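Restthorpe annex, stair and corridor check, December 21, 2022. Checked by Meriem Naciri.

Exit signs: lit. Battery test logged as passed, but the log has no signature. Not counting it.
Extinguisher 442: tag current. Bracket loose again, "fixed" in May.
Handrail: OK, for now.
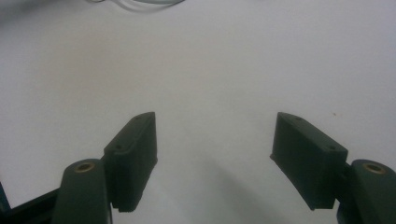
Plain white surface, darker toward upper left.

Fire door 3: closes, doesn't latch. Cedetti says it's within tolerance. I'd like that in writing.
Storage under stairs: cleared for my visit, I suspect. Recheck unannounced.

Related
Jondirgate boiler room check
Morsy loading dock comments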